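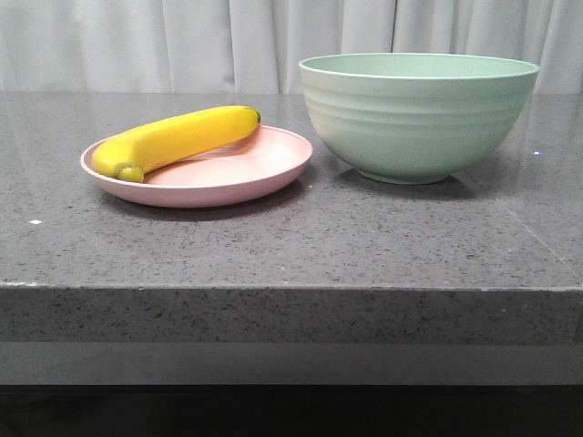 *Tiempo de lectura: 2 minutos*

El tribunal de Asstead pidió el informe por tercera vez en octubre. Quería saber cuántas hectáreas de marisma quedaban al norte del dique, y quería saberlo con mapas. La secretaria de la sala redactó el oficio, lo selló y lo mandó al Departamento de Aguas, en la segunda planta del mismo edificio. Tardó cinco días en llegar.

El funcionario que lo abrió llevaba 17 años en el departamento. Conocía la marisma de Lerik porque de niño había pescado anguilas allí. Sacó del armario el informe anterior y lo leyó de pie. Decía que quedaban 4.000 hectáreas. Lo había firmado él.

Se sentó y buscó el plano de la concesión de Paledberg, la empresa que extraía la turba. El plano era bueno, mejor que los del departamento. La línea roja del permiso pasaba por el medio de la marisma, y todo lo que caía al sur estaba rayado a lápiz. Hizo la resta en el margen de un periódico. Le salieron 2.000.

Llamó a su jefa.

—Hay una diferencia con lo que dijimos —explicó.

—¿Grande?

—La mitad.

Ella guardó silencio un momento. Luego preguntó si el tribunal tenía el plano de la empresa.

—No lo ha pedido.

—Entonces conteste a lo que ha pedido.
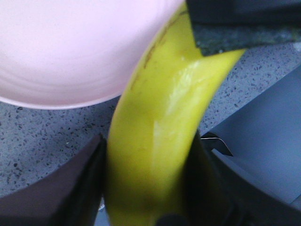
Colgó y se quedó mirando el oficio. El segundo párrafo decía «superficie actual». Lo leyó varias veces por si admitía otra interpretación. Se podía escribir que la superficie estaba en revisión. Se podía escribir que la medición correspondía a otro organismo, y era cierto en parte, porque el catastro dependía de Sheehan. Con esas dos frases había ganado ya un año y medio.

A las seis se fueron los demás. Él bajó al garaje, cogió el coche y condujo hasta el dique. El camino estaba cortado por una cadena nueva, así que aparcó y siguió a pie. Al otro lado no había juncos. Había zanjas rectas, llenas de agua oscura, y entre zanja y zanja la tierra apilada para secarse. Buscó el canal de las anguilas y no supo decir dónde había estado.

Un vigilante le gritó desde una caseta que no se podía pasar.

—Soy del departamento —dijo él.

—¿De cuál?

—De Aguas.

El vigilante se encogió de hombros y volvió a entrar.

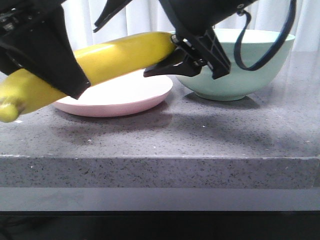
## La vista

La sala estaba casi vacía. El abogado del departamento había preparado una respuesta de dos páginas en la que aparecía cuatro veces la palabra «revisión». La presidenta la leyó entera, sin prisa, y preguntó si alguien podía decirle una cifra.

El abogado empezó a hablar del catastro.

El funcionario estaba en la segunda fila, con el plano doblado dentro de la carpeta. Levantó la mano como en la escuela. La presidenta le pidió que se acercara, que dijera su cargo y que hablara alto para que constase.

Dijo su cargo. Después desplegó el plano sobre la mesa y lo sujetó por las esquinas, porque se volvía a cerrar.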